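Notebook - 06/09/2021 - sourdough rye, batch 7

Third go with the Radotden flour. Starter fed last night, left on the shelf by the boiler.

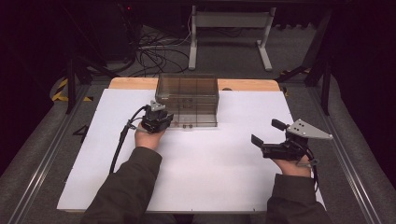 Why is the crumb still gummy after a full bake? Too much water for this flour, and I cut the last lot while it was warm.

So - dropped the water. 70 g less than batch 6, everything else the same. Salt in late, after the first rest. Dough felt tighter, still sticks to the scraper. Rest 60 min, fold, rest again. Jenő says folding rye is a waste of time, probaly right, did it anyway.

Tin lined this time. Went in at 233 on the dial, turned down once the top had coloured. The dial runs high, Bronwyn checked it in January and wrote the offset inside the cupboard door - someone has since painted over it. Ask her.

Out of the tin, bottom pale. Back in upside down on the bare rack for a bit. Better. Crust hard, small crack down one side, smells less sour than batch 6.

NOT cutting till tomorow. Wrapped in the blue cloth, top shelf. Hands off please.

Still to do:
- order more Radotden, the coarse one
- try half the seeds, soaked
- new blade for the slicer

Shares: 7

Comments (3)

Bastien Millet
Did you weigh it after baking? Batch 6 lost hardly anything.

Hugo Baudry
Offset is in my old notes, will dig it out.

Bronwyn Pryor
Who painted my cupboard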